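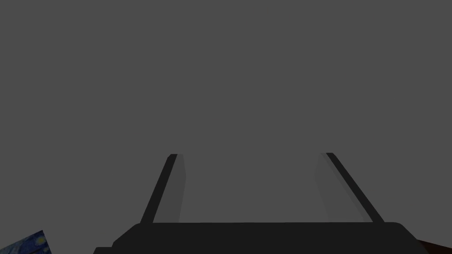 Re: Household chores, are we there yet?

List: Jurnumness-discuss
Date: April 20, 2024

Earlier message, quoted in full:

> The Sirero newsletter has a piece claiming that domestic manipulation
> is "solved in simulation" and that only the hardware is holding things
> up. Does anybody on this list believe that? We run a small shop floor
> and have the usual jobs: opening cupboards, turning knobs, shifting
> parts from one bench to another. If the simulated results are sound I
> would like to ask for money this year. If they are not, I would like
> to know which part fails first.

"Solved in simulation" needs to be split up before it can be answered. Moving an open hand through free space is solved, and has been for a long time. Nothing is touched and the planner only has to avoid the furniture. Trouble begins at contact, and the two ends of a chore (getting to the thing, doing something to it) should be scored apart. Most published figures add them together.

We have been running household tasks in the Tindia rooms since the start of the month. The knob task is the one closest to your cupboards. 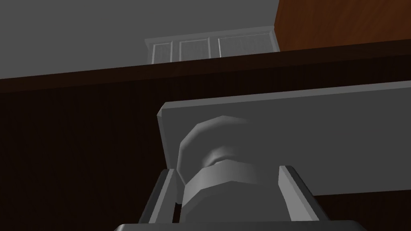

Contact and grasping

The knob is a faceted solid with a domed cap and a wider six-sided collar, mounted on a flat plate. With parallel fingers there are two things to get right: the gap centred on the collar, and the approach in line with the knob's axis. If the hand comes in askew, one finger touches first and the grasp closes on a corner.

Over 100 attempts with the same starting pose our controller closed cleanly in 58. Over 300 attempts with the starting pose varied the share was lower, and I don't trust the exact value, as the friction setting was changed part way through. That run will be repeated.

Two cautions for anyone reading such numbers:

The collar is built from flat faces. Flat faces against flat pads are kind to a gripper. A worn round knob in a real kitchen is a different problem.

Friction in the model is one constant. Grease, flour and swarf are not modelled at all.

As to your question of which part fails first: alignment in the last stretch before the fingers close. Perception of the room at large is rarely the cause. The hand hides much of what it is about to hold, and the estimate of the knob's position gets worse just when it needs to be better.
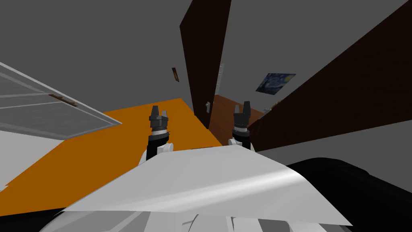 Two arms and a moving body

Everything so far concerns one hand. With both arms in use, the reach of each depends on where the body has stopped, and a poor stopping place cannot be put right by the arms. Doors are the plain case. A lever handle needs a turn and then a pull along an arc, and the body has to back off at a matching rate. We have 3 door tasks defined and have published nothing on any of them.

The Tsuchiya planner handles the arc well if given the hinge position. It does not find the hinge by itself. On a shop floor you could measure your doors once and type the values in, so this may matter less to you than to us.

My advice is to leave the cupboards and knobs out of this year's request. Bench-to-bench transfer of known parts from fixed trays is worth a costed trial. Ask any supplier for the attempt count, how the starting poses were chosen, and whether resets were done by hand.

The task files are in the usual place on the list server. The friction value is in the header of each one; check it before comparing runs.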